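Ticket: Left finger dropping signal on fold tasks, hand-held unit 2
Opened by: Marisol Huerta
Assigned to: Svetozár Paulík, Drivent support
Status: waiting on parts

Hi Svetozár, me again! Same unit as my last ticket, different headache. Since the Fikre update the left finger keeps losing its position reading partway through a close. The right one tracks fine, the left one freezes at whatever value it had and then jumps (so the log shows a garment going flat in one step, and the whole take is useless). I did 76 takes on the bed-tidying list and 70 came through clean, so it's not constant, just often enough to drive me nuts.

It likes to happen on the thicker stuff. Folded pants are the worst, the blanket hardly ever does it. I tried a restart, a recalibration with the fingers fully open, and the spare cable from the Prirklow kit. The cable seemed to help for one evening and then nope, right back to it. 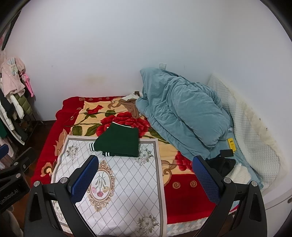
Bedroom setup, gripper over the white cloth with the green garment.

Pads are still on and the screws felt snug when I went over them with the small driver, so I don't think it's anything loose on the outside. There's a faint click from the left housing when I squeeze slowly. Is that the encoder? I haven't opened it up, I remember what you said about the warranty!

Update, Thursday, September 12, 2019: got your note, thanks. Ran the slow-squeeze test with the logger on and it dropped twice, both times right at the click. Log is in the Donolberg folder under left_finger. I've stopped recording with this unit until the new housing shows up. Can you send the shipping label to my work email? The other one bounces.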